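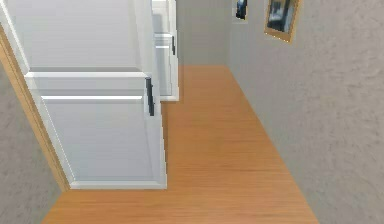
専門家決定

専門家決定(せんもんかけってい、英: expert determination)は、契約当事者が合意に基づき、特定の事項についての判断を中立の第三者である専門家に委ね、その判断に拘束されることを約する紛争解決の手法である。裁判外紛争解決手続(ADR)の一類型に数えられる。株式の評価、賃料の改定、企業買収における価格調整、建設工事の出来高や瑕疵の有無など、会計上または技術上の知見によって答えを導きうる事項に用いられることが多い。日本法の文献では、これに近い概念として「仲裁鑑定」の語が使われる。両者を同義とする論者と、仲裁鑑定を事実の認定に限定して理解する論者とがあり、用語法は統一されていない。

目次
1 概要
2 類似の手続との区別
3 対象事項
4 合意の方式と条項の構成
5 手続
6 決定の効力
7 決定の瑕疵
8 専門家の責任
9 各法域における扱い
10 批判と議論
11 事例
12 関連項目

概要

専門家決定の根拠は当事者間の契約にある。専門家の権限は契約の文言によって画され、文言を超える事項について判断する権限は生じない。手続を一般的に規律する法律を持つ法域は少なく、仲裁法が適用される仲裁と比べて、裁判所による支援および監督の範囲は狭い。

典型的な構造は次のとおりである。当事者は主たる契約の中に、一定の事項について協議が調わない場合には専門家の判断に付する旨の条項を置く。紛争が生じると、当事者が共同で専門家を選任するか、あらかじめ定めた選任機関に指名を求める。専門家は当事者から書面の提出を受け、必要に応じて自ら調査を行い、決定書を交付する。決定は、契約に別段の定めがない限り、その事項に関する当事者間の合意内容として扱われる。

紛争が顕在化していない段階で利用されることもある。長期の供給契約で一定期間ごとに単価を見直す場合や、合弁契約で持分の買取価格を算定する場合がこれにあたる。この種の利用は紛争解決よりも契約内容の補充に近く、文献では「補充型」と呼んで「裁定型」から区別することがある。補充型と裁定型の境界は流動的であり、一つの条項が両方の機能を持つ例も珍しくない。

類似の手続との区別

仲裁との区別

仲裁では、仲裁人が当事者双方の主張と証拠に基づいて判断を下し、その判断は法律により確定判決と同一またはこれに準じる効力を与えられる。専門家決定にはこの種の法律上の効力がない。決定に従わない当事者に対しては、相手方は契約上の義務の履行を求めて訴えを提起し、または主契約に仲裁条項がある場合には仲裁を申し立てることになる。

国境を越えた執行の点でも差がある。外国仲裁判断の承認及び執行に関する条約(ニューヨーク条約)は仲裁判断を対象としており、専門家決定は原則としてその適用を受けない。このため、相手方の資産が複数の国に分散している取引では、専門家決定の後に短縮された仲裁手続を接続する構成が採られることがある。

区別の基準としては、条項の名称、判断の対象、手続の態様、第三者に期待された役割などが挙げられる。英語の契約書では「仲裁人としてではなく専門家として行為する」(acting as an expert and not as an arbitrator)という定型句が広く用いられる。ただし、名称だけで性質が決まるとする見解は少数であり、双方の主張を聴取したうえで法的責任の有無まで判断させる条項は、専門家の語を用いていても仲裁合意と評価される可能性がある。

調停との区別

調停における調停人は、当事者の合意形成を補助する立場にあり、拘束力のある判断を下す権限を持たない。専門家決定では、手続開始後に当事者が同意しなくても決定が成立する。両者を組み合わせ、調停が不調に終わった事項のみを専門家に付する条項もある。同一人が調停人と専門家を兼ねることについては、調停中に一方から得た秘密情報が決定に影響するおそれがあるため、双方の書面による同意を要するとするのが一般的である。

裁判上の鑑定との区別

訴訟における鑑定人の意見は証拠方法の一つであり、裁判所はこれに拘束されない。私的な鑑定意見書も同様である。専門家決定の場合、決定事項について後に訴訟が提起されても、裁判所は決定の内容を前提として判断することが予定されている。

ディスピュート・ボードとの区別

大規模な建設契約では、工事の着手時に委員を選任し、工期を通じて常置するディスピュート・ボードが設けられることがある。委員が現場を定期的に訪れ、紛争の予防に関与する点が特徴とされる。専門家決定では、紛争または算定の必要が生じてから個別に専門家を選任するのが通例である。ボードの裁定には暫定的な拘束力のみを認め、一定期間内の不服申立てを許す契約が多い点も異なる。

対象事項

主な対象は次のように分類される。

価格および価値の算定。非公開会社の株式、知的財産の実施料、不動産の賃料、営業譲渡の対価など。算定基準日、評価手法、支配権プレミアムや非流動性割引の有無を条項で指定しておかなければ、専門家の裁量に委ねられる。

会計上の争い。企業買収において、クロージング時点の運転資本や純有利子負債を確定し、譲渡価格を調整する場面で用いられる。会計基準の一般原則と、対象会社が過去に採用してきた処理とが食い違う場合、どちらを優先するかが争点となりやすい。

技術上の争い。仕様への適合、設備の性能試験の結果、鉱量または埋蔵量の算定、ソフトウェアの受入基準の充足など。試料の採取方法や試験条件を双方の立会いの下で定める旨の規定が置かれることが多い。

契約条項の解釈。解釈問題を専門家に委ねることの可否は法域によって評価が分かれる。算定の前提として不可避的に生じる解釈問題については、専門家の権限に含まれると解する立場が有力である。一方、契約の有効性や解除の可否といった、専門分野の知見によらない法律問題を委ねる条項については、文言が明確でない限り権限を否定する傾向がある。

当事者が自由に処分することのできない権利は対象とならない。身分関係や、公法上の許認可の効力などがこれに該当する。

合意の方式と条項の構成

専門家決定の合意について特別の方式を要求する法域は少ない。実務上は書面によることがほぼ例外なく、次の事項を条項に含めるのが望ましいとされる。

・付託する事項の範囲
・専門家に必要な資格および経験
・共同選任が調わない場合の選任機関と申立ての方法
・当事者が提出する書面の種類と期限
・当事者による情報提供義務
・決定の期限
・理由の記載の要否
・決定の拘束力と例外
・費用の負担
・守秘義務
・専門家が辞任し、または執務不能となった場合の後任の選任

付託事項の範囲を「本契約に関連して生じる一切の紛争」と広く定める例もみられるが、仲裁条項や裁判管轄条項との優先関係が不明確になるため、推奨されない。複数の解決条項を持つ契約では、どの事項がどの手続に属するかを判断する主体も定めておく必要がある。定めがない場合、専門家が自己の権限について示した見解は最終的なものとはみなされず、裁判所または仲裁廷が独自に判断する。

段階的な条項では、協議期間の満了を専門家選任の前提条件とすることがある。協議開始の日を特定する方法が書かれていないと、前提条件の充足自体が争われる。書面による通知の到達日を起算点とする方式が一般的である。

手続

選任

専門家は自然人である場合と法人である場合がある。会計分野では監査法人を指定する例が多く、技術分野では個人の技術者を指定する例が多い。法人を指定する場合には、署名権限を持つ担当者の特定が問題となりうる。契約締結時に固有名で指定する方式は選任の手間を省く反面、紛争発生時までに利益相反が生じ、または指定先が消滅している危険を伴う。

候補者は、当事者およびその関連会社との過去の取引関係を開示する。仲裁人に要求される独立性の基準が専門家にそのまま適用されるかについては見解が分かれるが、重大な利害関係を秘匿していた場合に決定の効力が否定されうることには異論が少ない。

選任が決まると、当事者双方と専門家の間で委任契約が締結される。この契約には、報酬、責任制限、補償、手続の細目が定められる。一方の当事者が署名を拒んで手続を停滞させる例があり、主契約において署名義務を明記し、不履行の場合に選任機関の標準書式が適用されると定めておく対策が知られている。

書面の提出と調査

手続の進行は専門家の裁量に属する部分が大きい。標準的には、双方が同時に主張書面を提出し、続いて相手方の書面に対する反論を一回に限り提出する。口頭の審問は行われないことが多く、行われる場合も質問に対する回答の聴取にとどまる。証人尋問や文書開示の強制は予定されていない。

専門家は当事者の主張に拘束されず、自らの知識と調査に基づいて判断することができる。仲裁人との大きな違いの一つとされる点であるが、条項により、双方が提示した数値の範囲内で決定しなければならないとする制約を加えることもできる。さらに範囲を狭め、いずれか一方の提示額をそのまま採用させる方式は、最終提案方式と呼ばれる。

一方の当事者のみとの接触は避けるべきものとされ、連絡はすべて相手方に写しを送付して行う。施設の実地調査を行う場合も、双方に立会いの機会を与えるのが通例である。

決定書

決定書には、付託事項、選任の経緯、検討した資料、結論を記載する。理由を付すか否かは合意による。理由を付さない決定は審査の手がかりを与えないため終局性が高まるが、当事者の納得を得にくく、計算の誤りが発見されないまま確定する危険もある。会計分野では、結論とともに項目別の計算表を添付する中間的な方式が普及している。

交付前に決定書の草案を双方に示し、明白な誤記や計算違いに限って意見を求める手続が置かれることがある。草案の段階で実質的な再主張を許すと期限の遵守が困難になるため、意見の範囲は限定される。

費用

専門家の報酬と実費は、当事者が等分に負担する方式、敗れた当事者が負担する方式、専門家が負担割合を定める方式に大別される。価格調整の分野では、各当事者の主張額と決定額との乖離に応じて按分する方式もある。代理人費用は各自の負担とすることが多い。

決定の効力

条項には、決定が「最終的であり、当事者を拘束する」と記されるのが通例である。この文言がある場合、当事者は決定の内容が誤っていると考えるだけでは、その効力を争うことができない。

暫定的な拘束力を与えるにとどめる条項もある。この場合、決定は訴訟または仲裁によって変更されるまで拘束力を持ち、当事者はひとまず決定に従って支払や履行を行う。資金繰りの停滞を避ける目的で建設分野に多い。

決定の効力は付託事項に限られる。理由中で示された契約解釈や事実認定が、別の紛争において当事者を拘束するかについては、明文の定めがない限り否定的に解されている。契約当事者でない保証人や保険者に決定の効力が及ぶかどうかも、それぞれの契約の解釈による。

決定前に当事者が同一事項について訴えを提起した場合の取扱いは法域により異なる。訴訟手続を停止する処理、訴えを不適法とする処理、請求に理由がないものとして扱う処理がみられる。

決定の瑕疵

決定の効力が否定される事由としては、次のものが論じられている。

権限の逸脱。付託されていない事項について判断した場合、または指定された手法と異なる手法を用いた場合をいう。指定された手法の適用を誤ったにとどまる場合は、逸脱に含まれないとするのが多数の立場である。どこまでが手法の選択で、どこからが手法の適用であるかの線引きは難しく、争いの多くはこの点に集中する。

詐欺または通謀。一方の当事者と専門家が通じていた場合や、当事者が虚偽の資料を提出して決定を誘導した場合がこれにあたる。

明白な誤り(manifest error)。条項に例外として明記されている場合に問題となる。一見して明らかで、反対の見解を容れる余地のない誤りを指すと解され、詳細な検証を経てはじめて判明する誤りは含まれないとされることが多い。

著しい不公正。大陸法系の一部の法域では、決定が著しく公正を欠く場合に裁判所がこれに代わる決定をする制度がある。

手続上の不公平。仲裁における適正手続の要請がそのまま及ぶわけではないが、一方の主張を受け付けなかったなど、条項や委任契約が定める手続に反した場合には、契約違反として決定の効力に影響しうる。

効力が否定された後の処理も一様ではない。同じ専門家に差し戻す、新たな専門家を選任する、裁判所または仲裁廷が自ら決定するという選択肢があり、条項に定めを置くことが勧められている。

専門家の責任

仲裁人には、法律または判例により一定の免責が認められることが多い。専門家についてはこのような免責が当然には及ばず、過失によって当事者に損害を与えた場合、委任契約上の注意義務違反に基づく賠償責任を負う可能性がある。このため委任契約には、故意または重過失の場合を除き責任を免除する条項や、報酬額の一定倍を上限とする条項が置かれる。

決定が当事者間で最終的とされていても、不利益を受けた当事者が専門家個人に対して賠償を請求する途が残される場合がある。この場合の損害額は、適正な注意を尽くしていれば得られたはずの決定額との差額を基礎として算定される。職業賠償責任保険が専門家決定業務を補償範囲に含むかどうかは、選任に先立つ確認事項とされる。

各法域における扱い

イングランド法

専門家決定の利用が古くから盛んであり、株式および賃料の評価に関する判例が蓄積している。専門家が委ねられた問いに答えている限り、その答えが誤っていても拘束力は失われないとする考え方が基調となっている。合意された選任の仕組みが機能しない場合に、裁判所が代わって相当な価格を定めうるかは、その仕組みが契約の本質的部分であるかどうかによって判断される。

ドイツ法

民法典第317条から第319条に、第三者による給付の確定に関する規定がある。第三者は疑わしいときは公平な裁量に従って確定を行うものとされ、公平な裁量に従うべき確定が明らかに不公平である場合には当事者を拘束せず、判決によって確定がなされる。事実の確認や評価を委ねる契約は仲裁鑑定契約(Schiedsgutachtenvertrag)と呼ばれ、これらの規定の適用または類推適用を受けると解されている。

フランス法

民法典には、売買代金の決定を第三者の評価に委ねることを認める規定がある。会社持分の評価については別に規定が設けられ、所定の場合に評価人が選任される。評価人の決定は、重大な誤りがない限り当事者を拘束すると解されてきた。

日本法

専門家決定を直接に規律する法律はない。仲裁法は、民事上の紛争の解決を仲裁人に委ね、その判断に服する旨の合意を対象としており、権利関係の前提となる事実の確定のみを第三者に委ねる合意は、これに含まれないと解するのが一般的である。効力は契約自由の原則によって基礎づけられ、訴訟上は、証拠契約の一種とみる見解と実体法上の契約とみる見解がある。公序良俗や信義則による制約を受けることについては争いがない。

批判と議論

利点としては迅速性、費用の低さ、秘密性、専門性が挙げられる。これに対し、対象が複雑化するにつれて主張書面が大部となり、代理人の関与も増え、仲裁との差が縮まっているとの指摘がある。

Grigoris Balaskasは、専門家の裁量の広さと審査の狭さが併存する点を問題とし、理由の記載を原則とすべきことを主張した。Balaskasが検討した株式評価条項78件のうち、理由の記載を義務づけるものは2件にとどまった。これに対しHsiu-ying Tuは、理由の記載を一律に求めれば決定を争う訴訟を誘発するとして、計算表の添付で足りるとの立場をとる。Tuはあわせて、当事者間に情報の格差がある場合には、理由の有無よりも情報提供義務の実効性が結論の適正さを左右すると論じている。

消費者契約や労働契約において、事業者または使用者があらかじめ専門家を指定する条項の効力にも議論がある。一方的に指定された専門家の中立性には疑いが残り、約款規制により無効とされる余地がある。

事例

Drodine事件は、権限の逸脱と手法の適用の誤りとの区別を扱った事例として、教材に引用されることがある。売主Uniaは、産業用計測器部門Drodineの全持分を買主Zasteoに譲渡した。譲渡契約は、クロージング時の運転資本について争いがある場合には会計専門家の決定に付し、その決定は明白な誤りがある場合を除いて最終的なものとする旨を定めていた。

争点は滞留在庫の評価減であった。Uniaは対象部門が従前採用してきた評価方法によるべきことを主張し、Zasteoは会計基準に適合する方法によるべきことを主張した。専門家に選任されたPolitis会計事務所は、従前の方法を優先する契約条項を適用したうえで、対象在庫の帳簿価額の64パーセントに評価減を要すると決定した。決定書は2022年6月2日付で交付された。

Zasteoは、保管期間の長い品目について異なる減額率を用いるべきであったとして決定の効力を争った。仲裁廷は、減額率の選択は付託された事項の範囲内に属し、仮に不適切であっても権限の逸脱にはあたらないと判断した。明白な誤りの主張についても、結論の当否を判定するために品目ごとの検証を要することを理由に退けた。専門家費用は条項に従い、各当事者が50パーセントずつ負担した。

この判断に対しては、従前の方法の内容が文書化されていなかった以上、専門家は方法そのものを新たに設定したとみるべきであるとの批評がある。以後に作成された同種の契約書式には、在庫、貸倒引当金および未払費用の計算例を別紙として添付するものがみられる。

関連項目

裁判外紛争解決手続
仲裁
仲裁鑑定
調停
早期中立評価
ディスピュート・ボード
価格調整条項
株式買取請求権
証拠契約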